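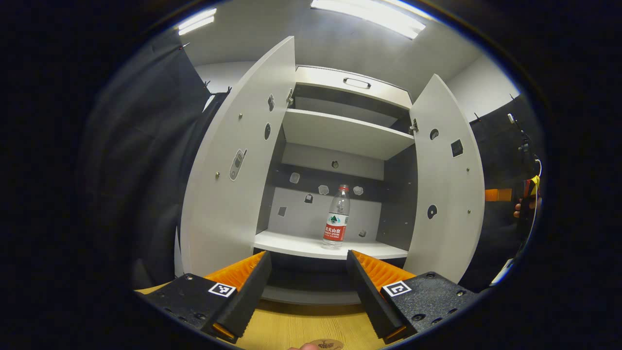 사진 1. 흰색 양문 수납장, 양쪽 문 개방 상태. 하단 선반에 빨간 뚜껑 생수병.

트룩사이드 별관 공용 수납장 점검표 (2월분)
점검자: 빌랄 쿠다
확인자: 사미라 나사르
점검 시각: 오전 7시 40분
판정 표기: 양호 / 보완 / 불량 / 해당 없음

1. 설치 상태

1-1 벽 고정 여부: 양호
손으로 밀어 봄. 안 움직임. 1957년에 지은 건물이라 벽이 먼저 움직일까 걱정했으나 벽도 가만히 있었음.

1-2 수평: 보완
왼쪽이 미세하게 낮음. 지난번 점검표에도 같은 말이 적혀 있고 그 전 점검표에도 적혀 있음. 이제는 수납장의 개성으로 인정해야 할지 사미라 님 의견 바람.

1-3 통로 확보(문을 다 열었을 때 300mm 이상): 양호
단, 체격 좋은 사람이 서류 상자를 안고 지나가는 경우는 기준에 없음.

2. 문과 철물

2-1 문 개폐: 양호
양쪽 다 끝까지 열림. 오른쪽 문은 닫을 때 소리가 남. 기준표에 소리 항목이 없어 감점하지 못함.

2-2 경첩 조임: 양호
드라이버로 전부 확인. 왼쪽 문 위쪽만 반 바퀴 더 돌림.

2-3 왼쪽 문 금속 걸쇠판: 양호
타원형 구멍 주변 긁어서 확인, 날카로운 곳 없음. 장갑 끼고 했음. 작년의 엘리 쿠리 님과는 다름.

2-4 오른쪽 문 검은색 부속: 보완
네모난 것과 그 아래 둥근 손잡이처럼 생긴 것. 흔들리지는 않음. 용도란이 비어 있어 데키네 쪽에 문의했더니 "원래 있던 것"이라는 답변을 받음. 용도란에 그대로 옮겨 적음.

2-5 상단 칸 손잡이(은색 매립형): 양호
손톱이 긴 분들의 불만이 접수되어 있으나 안전 항목은 아님.

3. 내부

3-1 선반 처짐: 양호
가운데 선반과 하단 선반 모두 자를 대어 봄.

3-2 뒤판: 보완
연회색 바탕에 진회색 가로띠는 그대로 둘 것. 문제는 흰색과 회색의 작은 부착물. 모서리가 둥근 네모도 있고, 뭐라 부르기 어려운 모양도 있음. 무엇을 표시하는지 아는 사람을 찾는 중. 라마 타누스 님은 본인이 붙이지 않았다고 두 번 말씀하심. 한 번만 물어봤음.

3-3 청결: 양호
마른걸레로 하단 선반만 닦음. 상단 칸은 의자가 필요해서 다음 달로 넘김.

4. 보관 물품

4-1 무표기 용기: 해당 없음
하단 선반의 생수병은 상표가 붙어 있어 무표기 용기로 보지 않음. 한자가 적혀 있고 영문으로는 SPRING이라고 되어 있으며 초록색 산 그림이 있음. 2월에 봄을 보니 반가웠으나 점검 결과에는 영향 없음.

4-2 개인 물품: 보완
위 생수병 주인 확인 필요. 이름 쓰는 난은 이 건물 어느 병에도 없으므로 주인은 사무실로 와서 직접 자백 바람.

4-3 음료 보관 위치: 보완
공용 수납장 음료 보관 금지 조항(내규 200번대 어딘가)이 있음. 정확한 번호는 내규철을 찾으면 기입하겠음. 내규철은 이런 수납장 중 하나에 있을 것으로 추정.

5. 조치 사항

왼쪽 받침 조정: 셈 판베이크, 이번 달 안. 지난달에도 이번 달 안이었음.
뒤판 부착물 용도 확인: 라마 타누스. 용도가 안 나오면 제거.
생수병 반출: 주인. 안 나타나면 점검자가 사무실로 옮겨 보관.
상단 칸 청소: 점검자, 의자 확보 후.

확인자 의견
1-2는 개성으로 인정하지 않음. 받침 고칠 것. 2-4의 답변은 답변이 아니므로 다시 문의 바람. 4-3 조항 번호 없이 금지라고 쓰면 또 항의 들어옴. 나머지는 이의 없음. (사미라 나사르)

점검자 추가 기재
문의 다시 넣음. 담당자가 휴가라고 함.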